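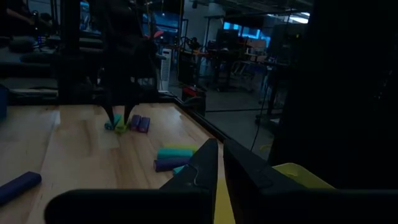
Figure 3. View from the wrist of the right arm. The gripper of the second arm is at the foam pieces on the tabletop; a yellow bin lies behind the near fingers.

4. Workspace and sorting task

The two-arm cell was assembled at Urnis, a shared workshop, on a wooden table enclosed by a black metal frame. The constraints were those of any member project. The build could not be bolted to the floor, it had to run beside other benches in normal use, and every part had to be serviceable with the hand tools kept on site. Section 3 covers the arms and their wiring. The present section covers the layout of the table, the task, and the choice of camera positions.

4.1 Layout

The arms work toward each other from opposite sides of the table. Their reachable areas overlap in a band across the middle, and the planner (Caner, used without changes to its collision model) treats this band as a shared resource. Only one arm may hold a closing motion inside the band at a time. The second arm may hover there but has to keep a clearance of 3 cm from any link of the first. An earlier version locked the entire band for each pick, which was safe but left one arm waiting for long periods.

The wrist cameras are fixed behind the fingers. At low heights the fingers and housing hide a good part of the table, as Figure 3 shows, and the opposite arm may enter the view without warning. We therefore use the wrist view only for the final approach. Assignment of pieces to arms is done from the overhead view.

4.2 Task

The pieces are short foam parts in purple, teal and yellow-green. Each color has its own container, and a trial ends when no piece is left loose on the table or when the time limit of 200 s is reached. Foam was chosen for its tolerance of poor grasps. A rigid part pinched off center tends to turn or shoot out of the fingers, while foam deforms and stays put long enough to be carried.

Pieces that touch each other were the main source of failed picks. When two lie side by side the color mask often merges them, and the grasp point falls on the seam. The fix was to split any mask longer than one piece along its narrowest section before a grasp was proposed. 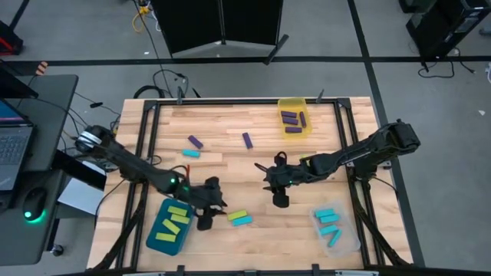
Pravesh Gumede suggested, on reading a draft, that the split rule hides a more basic problem, and that a small push to separate the pieces before grasping would serve better than any amount of mask processing. We tested a push on a subset of trials. It separated most pairs but moved neighbors into the shared band often enough to cancel the time saved, and it was left out of the final system.

4.3 Trials logged

We recorded 1262 pick attempts over the test period. Of these, 399 began inside the shared band and are analyzed separately in Section 5, where waiting time is reported along with grasp outcome. Attempts stopped by hand are kept in the log and marked as stopped. Camera calibration was repeated at the start of each session, as the table is not fixed to the building and shifts slightly when neighboring benches are moved.

Related items
Cable routing for benchtop arms in shared spaces
The Vindham gripper: printed fingers and wear
Benítez calibration target, build notes

Comments (3)

Iara Huenchumán
Did you try the split rule on pieces of the same color stacked on top of each other? Ours fails there every time.

Vinh Võ
The 3 cm clearance seems generous. Is that link to link or measured from the finger tips?

Tanveer Rana
Would like to see the mask code posted with Section 5.

This site uses cookies to remember your reading preferences. Accept | Manage settings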